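Butcher block table: oil, hardwax or leave it alone?
Forum: Kitchen and Workshop Surfaces
Page 1 of 1

garnwood_neusa
Joined in June
Posts: 2

Hi all. First real post after the hello one. I picked up a secondhand table with a butcher-block top, strips glued side by side, and the finish is worn in patches where people have been eating at it. The previous owner said "oil" but couldn't say which oil. It gets used for lunch most days and for paperwork the rest of the time. I don't want a thick plastic look and I don't want rings from every cup.

Questions are what finish, how much sanding, and whether I have to strip the whole thing or can spot fix the worn parts.

Neusa Prado

CHennessy
Posts: 113

Put a few drops of water on the worn patch and a few on a good patch. If it soaks in on one and beads on the other you have some finish left and it has worn through. If it soaks in everywhere there's nothing to strip and you can go straight to sanding.

Don't spot fix. On maple you might get away with it. On anything darker the patch shows when the light comes in low.

Cillian

wgondal
Posts: 117

I'd disagree on spot fixing. It depends on the finish. With plain mineral oil you can rub more in wherever you like and it evens out in a couple of days. With hardwax or poly, yes, do the whole top.

We have a butcher-block top in the back room with a metal rail along the far edge, and that one has only ever had mineral oil. Nivaldo does it when it starts to look dry. We eat at it and work at it and it has held up fine.

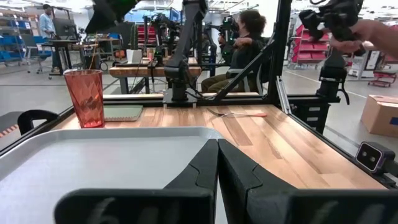 What I do, start to finish

1. Clear everything off. Cups, forks, trays, notebooks, all of it. People oil around a tray and then wonder why there's a pale rectangle.

2. Scrape off anything stuck with a plastic card. Wipe with a damp cloth and let it dry overnight.

3. Sand with the strips, 120 then 180. If yours has a rail or trim, tape it first. I didn't the first time and scratched the rail.

4. Vacuum, then wipe with a barely damp cloth to raise the grain. When it's dry, go over it lightly with 220.

5. Flood it with oil, leave it 20 minutes, wipe off what's left. Repeat the next day. Two coats to start with, then another whenever it looks dull.

Waqas

iolanda.b
Posts: 64

Mineral oil never cures, so it ends up on whatever you put down. Fine for a cutting board. For a table where you leave notebooks lying around I wouldn't use it. I had a grease mark through the first four pages of a pad, and that was a week after oiling.

Hardwax oil takes longer and costs more but once it has cured you can put paper on it. I used the Rocha one, satin, two thin coats. Thin is the important part. The first table I did I put it on like butter and it stayed tacky for days.

wgondal

iolanda.b, a week after and still coming off on paper sounds like it wasn't wiped down well enough. I go over ours with a dry rag until the rag comes away clean, and then again in the evening. I've never had a mark on paper.

iolanda.b

I wiped it. It was a hot week and the oil came back up out of the joints between the strips. You may have tighter joints than I did.

CHennessy

Both work. The question for Neusa is how often she wants to be doing it. Oil is every month or two on a table people eat at. Hardwax is more like once a year if nobody puts a hot pan down.

For cup rings, plastic cups are easier on it than glasses straight from the fridge. A tray with a rim takes care of the rest. Get one with a flat inside so things don't tip, and lift it now and then so damp doesn't sit underneath.

nrezende
Posts: 9

I'm the one who oils the table Waqas is talking about. The part he left out is that the end by the window needed three coats and the rest needed two. Sun dries it out. Also, forks. People put them down tines first and you get little dents. Sanding doesn't get those out. A damp cloth and an iron on low will lift most of them if you do it before you oil — once the oil is in, the steam doesn't do much.

Nivaldo

garnwood_neusa

Thanks everyone. I did the water test. It beads along the back and soaks in at the front, so there's something left on it. There's also a Jutham sticker underneath, if that tells anybody what it was finished with at the factory.

I'm leaning toward hardwax because of the paperwork. Does the old finish have to come off completely first?

iolanda.b

Yes, all of it. Hardwax won't take over old poly, it just sits on top and peels. Start at 80 grit if it's stubborn.

CHennessy

I don't know Jutham. If the dust comes off white and powdery it's probably a lacquer or poly. If it gums up the paper it's oil or wax, and then clean it with mineral spirits before you go any further. Lay the rags out flat outside to dry afterward, don't ball them up.

garnwood_neusa

White and powdery on the corner I tried. I'll start on Thursday and do a test square on the underside first.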